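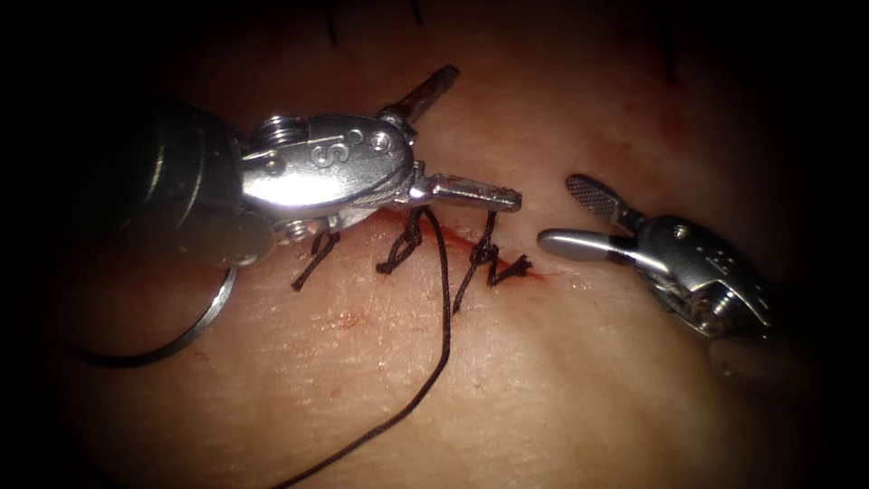 Karkton Cricket Club - Frequently Asked Questions for Visiting Teams and Spectators

When do the gates open on match days?
The main gate on Quispe Road opens two hours before the scheduled start of play. Visiting teams may enter earlier by the pavilion gate, provided that the club office has been told in advance.

Where should visiting players park?
Players and match officials should use the car park behind the pavilion. Coaches must set passengers down at the Peltar Lane entrance and may not wait there during play.

Are practice nets available before a match?
Four nets are provided at the northern end of the ground. Visiting teams have sole use of two of them until the toss. Bowling on the edges of the square is not permitted at any time.

What happens if play is delayed by rain?
The decision to begin or resume play rests with the umpires. Inspection times are shown on the scoreboard and announced over the loudspeakers. Spectators are asked to stay off the outfield while the covers are in place.

Can I have my money back if there is no play?
Tickets bought in advance are refunded in full if no ball is bowled. Where play has started, no refund is given, but the ticket will be accepted at one further league match in the same season. The Prakau Trophy final is not included in this arrangement.

How are tickets for the Prakau Trophy final sold?
Members may apply from the first Tuesday in July. Any remaining tickets go on general sale seven days later. Each member may apply for up to four seats - applications from households with more than one member are treated separately.

May I bring my own food and drink?
Food and soft drinks may be brought into the ground. Alcohol may not, although it is on sale in the pavilion bar. Glass is not allowed in the seating areas.

Is there seating for wheelchair users?
Level viewing areas are provided beside the pavilion and at the Peltar Lane end. A companion is admitted free of charge. Places should be reserved through the club office at least three days before the match.

Are dogs allowed?
Dogs on short leads are welcome on the grass banks at league matches. Only assistance dogs are admitted to the pavilion and to the Prakau Trophy final.

Who should I contact about lost property?
Items handed in are kept at the club office until the end of the season. The office is open on match days until the close of play.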